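紙モノ・カード収納を語るスレ 4月

1 :ルヴィッツ箱推し
インデックスカードで読書メモをとり始めて8か月、ついに引き出しひとつでは収まらなくなりました! うれしい悲鳴です。
Ruvitzの紙箱を買い足したんですが、薄いカードって立てておくとすぐお辞儀しますよね。みなさんどうしてますか? うちは淡い色の薄手ばかりで、気がつくと全部前のめりになってます。

2 :gizella_k
スレ立てありがとう! 同じ悩みでした。
私は束の後ろに厚紙を一枚あてています。通販の箱を切っただけの茶色いボール紙ですが、これだけで束がしゃんとするんですよ。持ち上げるときも指が厚紙にかかるので、カードの角が傷みにくい気がします。

3 :Furkenen派
厚紙いいよね。でも自分は仕切り板を買う派。Furkenenの樹脂のやつ、見出しの山がついてて探すのが早い。切る手間もないし。

4 :gizella_k
>>3
仕切り板も持ってます! ただ、束ごと抜いて机に広げたいときは厚紙のほうが断然ラクなんです。カードと一緒に動いてくれるから。
コツは下の辺をそろえすぎないこと。厚紙をカードよりほんの少し長く切っておくと、箱に戻すときに厚紙の端が先に底へ着いて、薄いカードの下側がつぶれません。水色のカードと茶色の厚紙の組み合わせ、見た目もかわいくて大好きです。 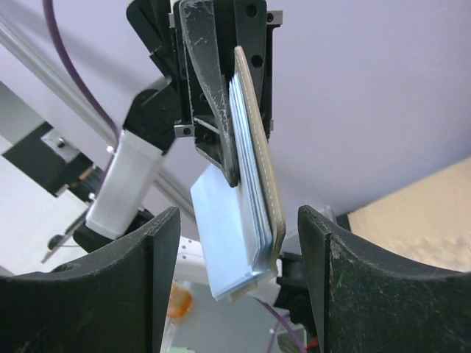

長さは目分量で大丈夫です。私は最初に定規で測って切っていたけれど、箱ごとに深さが違うので結局あててみて切るのがいちばん早かったです。あと、段ボールを使うなら波の目は縦向きがおすすめ。横にすると真ん中で折れます(二回やりました……)。

5 :名無しのカード
底に着くのが厚紙ってのはなるほど。今夜やる!

6 :ジョズエ
異論を少し。ボール紙は長く置くと紙を黄ばませることがあるよ。祖母のレシピカードがそれで、厚紙に接していた一枚だけ茶色くなってた。保存が目的なら中性紙の板にしたほうがいい。

7 :gizella_k
>>6
うわ、それは考えてなかった! 毎日触る束だから気にしてなかったけど、しまい込む分は分けたほうがよさそうですね。

8 :Furkenen派
だから樹脂にしとけと(笑)

9 :ジョズエ
>>8
樹脂も種類によっては紙に貼りつくから油断禁物。夏の押し入れとか特に。自分は中性紙の板を一枚はさんで、その外側に普通の厚紙。二重だけど薄いから邪魔にならない。

10 :ルヴィッツ箱推し
みなさん詳しすぎる! さっき数えたら手元に286枚ありました。これ全部ひと束だと多いですか?

11 :gizella_k
多いと思います! 片手で無理なくつかめる厚みで分けると、出し入れがほんとに気持ちいいですよ。

12 :名無しのカード
Veresの長い箱を使ってる人いる? 最大4000枚入るって書いてあるけど、カードの厚みしだいだよね。

13 :Furkenen派
>>12
持ってる。あれはぎゅうぎゅうに詰めた数字だと思うぞ。指を入れる隙間を考えたら半分ちょいがいいところ。でも造りはしっかりしてて気に入ってる。

14 :ジョズエ
半分は言いすぎじゃない? うちのは七割くらい入れてて普通にめくれる。厚手のカードだと話は変わるだろうけど。

15 :ルヴィッツ箱推し
厚紙切ってきました!! 束が立つ、立つぞ! 前のめりが消えて、引き出しを開けるたびににやけてます。しまい込む分の中性紙は週末に文具店を回って探してみます。A4で売ってるのかな。

16 :ジョズエ
A4もあるよ。画材コーナーのほうが見つかりやすいかも。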